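Staying Open or Going Keyhole? What I Learned About Gallbladder Surgery Costs
Term project report, Health Services class, Girnell College

I picked gallbladders because my aunt had hers out in January and the bill made my whole family sit down. She went home the same day with a few tiny cuts. My grandfather had the old open operation years ago and he still shows everybody the scar! So my question was pretty simple: does the keyhole version save money once you add up everything, or does it just feel nicer?

I started with the billing guide from Lollholm Clinic, which lists the operating room, the instruments and the bed separately (bless them). The keyhole kit cost $2000 more per case than the open one. That scared me a little, and I almost changed my topic.
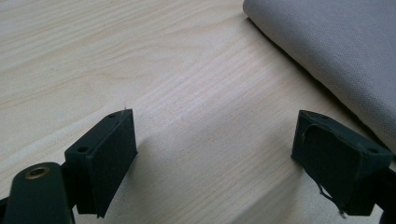 Gray fabric on the wood tabletop.

Then I got to the bed costs. In the guide, open patients stayed 5 nights and keyhole patients stayed 2, and nights are expensive. Once I put those in my spreadsheet, the gap closed fast and then flipped. I checked it twice, mostly because I had typed one column in the wrong place the first time.

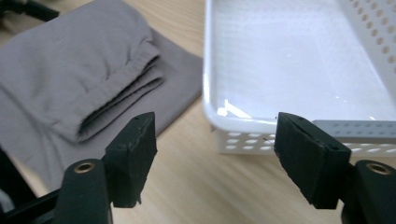
Gladys Huamán thought I was being too easy on the keyhole side. Her point was that sicker patients often get the open surgery in the first place, so of course they stay longer, and I can't give the technique all the credit.

She was right, and it bugged me for a week. I went back and split the cases into planned and emergency ones, which the guide sort of lets you do if you squint at the codes. For planned cases the savings were still there, only smaller. For emergencies I couldn't really tell, there were too few of them.
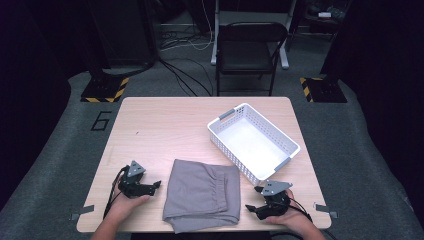
The other thing I left out at first was time off work. Cristian Yupanqui and I argued over whether it belongs in a hospital cost report at all (he says no, I say somebody is paying for it). I put it in its own table at the back so the main totals stay clean.
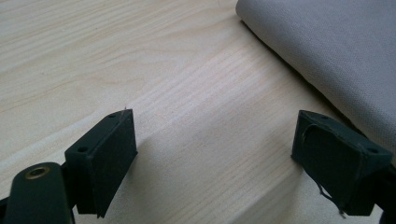

Wood grain and a fold of gray fabric.

If I did this again I'd ask for the codes a lot earlier, and I'd want a second clinic to compare with. Schwerdtfeger Hospital never answered my email.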